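3.2 Why the letters matter

I came to Omolara Uzor's novel Karnitz expecting a love story, and for the first 29 pages I thought I had one. Then the letters start, and oh, the letters! Two people who have met exactly once write to each other for a whole winter, and I kept flipping back to check who had said what first (I still mix them up). My reading is that Uzor wants us mixed up. By page 121 the pair share jokes, spelling mistakes, even a cough.

I asked my reading group at Farneck to mark every line where they felt the lovers were telling the truth. We got 132 marks, and hardly any fell in the big confession chapter, so I had to rethink my whole argument about sincerity.
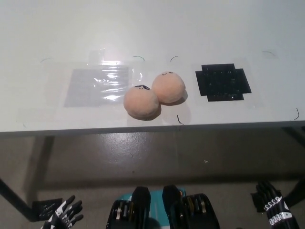 Figure 4. Two round plush balls, touching, each with its own small face.

3.3 The ending at the station

I'll admit I cried, and then I got suspicious of myself for crying. The last letter is never opened. Some readers find that cruel, but I think it's the kindest thing Uzor does for them, and I'll try to show why by going through the station chapter slowly, starting with the lost glove.

Last updated: 13 April 2024
Contact | © Nikzad Papers | Back to top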